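Reusable Cups: Frequently Asked Questions

Finham Cup Library lends reusable plastic cups for parties, fetes, school events and street gatherings. The questions below are the ones we get most often by email. If yours isn't covered, write to Deirdre Breathnach at the bookings desk. Please read the section on returns before your first loan.

Last updated August 2, 2022

BORROWING

Who can borrow the cups?

Anyone living or working in Finham, and any group that meets here. Private parties are fine. We don't lend to businesses that plan to sell drinks every day, though a one-off stall is no problem.

How many can I have?

The library holds 600 cups. You can take as few as you like, and for most bookings we will lend up to half the stock. If you need more than that, ask early. Summer dates go first and so do the evenings in November when people hold bonfire parties.

How long can I keep them?

A standard loan is 15 days, counting the day you collect. You can extend it once by email if no one else has booked.

What does it cost?

Borrowing is free. We ask for a deposit of £26 per loan, whatever the quantity, and you get it back when the cups come home. Lost or cracked cups are taken out of the deposit at cost price.

Do you deliver?

No. Collection is from the side door of the hall in Josham Road. The crates fit in the boot of an ordinary car.

COLOURS AND SORTING

What colours are there?

Red, blue and green. They are all the same kind of cup. You can ask for one colour only, or a mix. If you don't say, you'll get a mix.

Is there any reason to choose one colour over another?

Plenty of people use colour to keep drinks apart. A common arrangement is red for anything alcoholic, blue for water and green for squash. At children's parties it works well to give each table or team its own colour. Tell your guests at the start, or put a card by the jug.
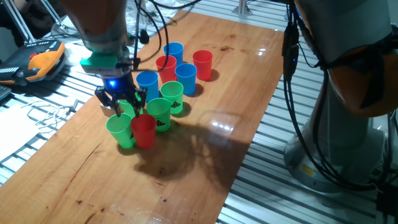
Sorting by colour is also the quickest way to check a loan before you bring it back. Stand the cups on a table, pull out one colour at a time and stack as you go. With a mixed loan, start with whichever colour you have least of. Stacks of ten are easiest to carry and they fit the crates without leaning.

Do I have to sort them before returning?

Yes please. One colour to a stack. A crate of mixed stacks has to be taken apart again at our end, and on a busy weekend that holds up the next booking.

Can I write names on the cups?

Not in pen. Even the washable sort leaves a grey mark. A loop of masking tape is fine if you take it off before washing. Elastic bands with a paper tag also work.

USE

Can I put hot drinks in them?

No. They are for cold drinks only. We have no mugs to lend, but the hall kitchen does if you are hiring the main room.

Do they blow over outdoors?

Empty ones will, in any sort of wind. Keep them stacked until you are ready to pour. If you are setting out a drinks table in advance, group the cups closely together and put something heavier on the windy side.

Can we use them for games?

Yes. They get borrowed for stacking races, knocking down with beanbags, and hiding a ball underneath. Please don't stand on them or drill holes in them. Saturnino Casado runs the games afternoon here and has a sheet of cup games he is happy to send out.

WASHING AND RETURNS

Do I wash them or do you?

You do. Hot water and washing-up liquid, then a rinse. A dishwasher is fine on the top rack, on a normal or cool programme. Avoid scourers, which scratch the surface and make the cups look dirty when they aren't.

Do they have to be completely dry?

They do. Damp cups stick together in the stack and start to smell after a few days in a closed crate. Leave them upside down on a rack or a clean tea towel overnight.

Two cups are stuck together. What should I do?

Stand the lower one in warm water, put a little cold water in the upper one and twist gently. Don't lever them apart with a knife.

One of the cups is scratched. Will I be charged?

No, light scratches are normal wear. We charge for splits, melted rims and anything that leaks. Put damaged cups in the bag taped inside the crate lid so that they don't go out again.

When can I drop them off?

Any time the hall is open. Leave the crates inside the side door and put your name on the returns list. Eusebio Campos checks them in and the deposit normally goes back to you within the week.

I've found some of your cups after returning the rest.

It happens a lot. Bring them in when you are passing and give your name, and we'll refund whatever was held back for them.

How many times have the cups been used?

Our loan book shows 3,861 cups lent out so far. Many of them are the same cups going round again.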